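Giving Up the Second Monitor, and Other Desk Changes

I started working from home full time in April, after years of doing it one day a week, and it took me most of the spring to get the room right.

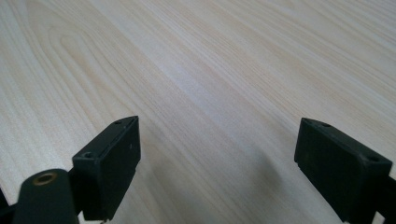
The first thing I changed was the hours. At the office I was in by 8 and the day had a shape to it because other people were following the same one. At home I would sit down whenever the coffee was ready and get up whenever I was hungry, and by late afternoon I couldn't have told you what I had done. So I went back to starting at 8. I walk around the block first, which my wife thinks is silly, but by the time I get back I am ready to work.

The second thing was the monitor. I had two of them for years and I would have told anyone that I needed both. What I used the second one for was email. It sat there on the left all day and every new message caught my eye. When the stand broke I put the thing in the closet, meaning to order a part, and after a week I noticed I was getting through long documents in one sitting again. The part would have been cheap. I never ordered it.

I do miss it when I have to compare two spreadsheets. For that I print one of them out and put it next to the keyboard. It wastes some paper, but it comes up maybe twice a month.

The chair was harder. I had been using one from the dining set and my lower back let me know. I tried two office chairs before I kept one. The first was a Donati with a mesh back, and I wanted to like it, but the front of the seat pressed into the back of my legs and there was no way to adjust it. It went back. The second is a plain Gatimetti I bought used from an accountant who was closing up his office. It cost me $90 and the armrests are scratched. New, that model was $167, so I didn't save a fortune, but I got to sit in it for a while before I paid, and that mattered more to me than the price. My advice on chairs is to sit in them. Reviews are written by people with different legs.

Then there was the light. My room faces east and in the morning the sun comes straight in. I moved the desk so the window is on my right side, and I hung a thin curtain that I pull halfway. In the afternoon I use a Clorau lamp with a warm bulb. The bulb it came with was so blue that I looked ill on calls, or so I was told on more than one call. A warmer bulb fixed that.

I have gone back and forth on music. Anything with words is out if I have to write. I listened to a rain recording for a while, then found I was getting up to check the windows. Now I mostly work in quiet, with the dishwasher going in the next room. I run it after breakfast so it covers the first part of the morning. If I have filing or invoices to do, I put the radio on.

Papers were the other problem. I am a stacker. I stack things and then I stack other things on top, and the one I want is always at the bottom. I bought a set of Skurix trays and labeled them, and for a month I filed everything properly. Then the trays became stacks too. What has held up is clearing everything off on Wednesday after lunch. Whatever I pick up gets dealt with, filed or thrown away before I pick up the next one. I hate the first ten minutes of it every time. I have skipped it a few times and regretted it by Friday.

Lunch I eat in the kitchen. This was my wife's rule before it was mine. I used to eat over the keyboard and tell myself I was saving time, but I was reading the news and eating too fast. I take a full break now and leave the phone on its charger in the hall.

The thing I still haven't solved is stopping. At the office the lights went down and the parking lot emptied and I took the hint. At home there is always one more message. I tried an alarm, but I turn it off without thinking. Lately I shut the laptop, put it in the drawer and close the door behind me — it works on most days, though I have gone back in for it more than once.

Next on the list is the carpet. It is the one that came with the house, and the chair doesn't roll well on it. I have been looking at mats, and the hard ones all seem to crack according to the people who own them. If you have one that has lasted more than a year, leave a comment and tell me which it is.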